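Tobiloba Ogbonna
Fil

1/ Januris ressort donc l'unique album de Howells en « édition définitive ». Je l'ai écouté trois fois, au casque puis sur les enceintes du salon. Je vais être désagréable, vous pouvez masquer le fil.

2/ Pour ceux qui n'étaient pas là : Herkcombe, neuf titres, une voix qui traîne derrière la batterie, un orgue mal accordé. Un disque que j'ai usé en voiture, la nuit, en chantant les mauvaises paroles. 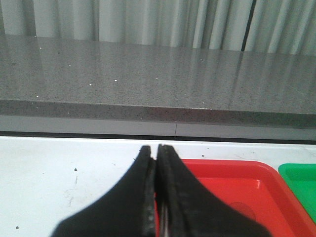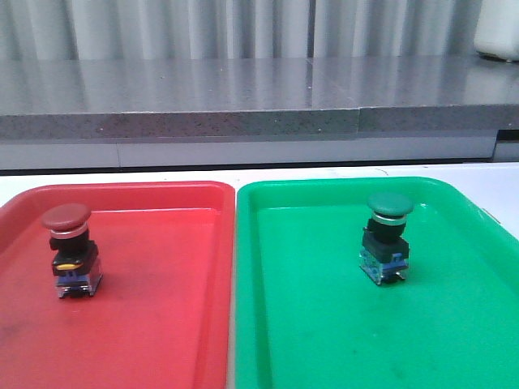 3/ Commençons par le mot « définitive ». C'est la troisième réédition. La précédente s'appelait « intégrale ». On attend « ultime », puis « ultime augmentée ».

4/ Le son, maintenant. Tout est plus fort. Le dossier de presse parle de « dynamique retrouvée ». Mettez le début de Worine à côté de votre vieux CD, au même volume : l'attaque de caisse claire est écrasée et le souffle de l'ampli a disparu. J'aimais bien ce souffle.

5/ On me répond « bandes d'origine ». Très bien, lesquelles ? Le livret ne donne ni le studio de transfert, ni la machine, ni le nom de la personne qui s'en est chargée. Quand un label a fait un vrai travail sur des bandes, en général il s'en vante pendant deux pages.

6/ Le livret, justement. 18 pages, dont beaucoup de noir avec une phrase au milieu. Les paroles n'y sont pas. Vingt ans qu'on se dispute sur le deuxième couplet de Worine et ils avaient l'occasion de régler ça.

7/ (Je maintiens « les phares éteints ». Ceux qui entendent « les bars éteints » ont le droit d'exister, mais loin de moi.)

8/ Les inédits : deux « prises alternatives ». La première, c'est la version de l'album sans les chœurs. La seconde s'arrête au bout d'une minute parce que quelqu'un tousse. J'ai payé pour une toux.

9/ Payé combien ? 41 euros le vinyle simple. Avec un numéro tamponné au dos, tirage « très limité » à 2475 exemplaires. Pour un groupe qui remplissait difficilement une arrière-salle, j'aimerais voir à quoi ressemble un tirage large.

10/ Olanrewaju Iyamu me dit en privé que je suis injuste, que le pressage est silencieux et que la face B respire mieux qu'avant. Pour le pressage, d'accord, rien à redire. Pour la face B, j'ai réécouté, et je n'entends pas.

11/ Il ajoute que sans réédition, les plus jeunes ne découvriront jamais Howells. Argument qu'on ressort à chaque fois. Les plus jeunes ont trouvé le disque en ligne depuis longtemps et ils ne mettront pas ce prix-là dans une toux.

12/ Ce qui m'agace surtout : pas une ligne pour dire si les musiciens touchent quelque chose. J'ai posé la question au label sous leur annonce. Réponse reçue : un cœur et un lien vers la boutique.

13/ Je précise, vu les messages : je ne dis pas que l'album est mauvais. Il est magnifique. Achetez le vieux CD d'occasion, il traîne dans tous les bacs à trois euros, avec le boîtier fendu.

14/ Et si quelqu'un de chez Januris passe par ici avec le nom de l'ingénieur qui a fait le transfert, je corrige le 5/ tout de suite. Le 4/ restera.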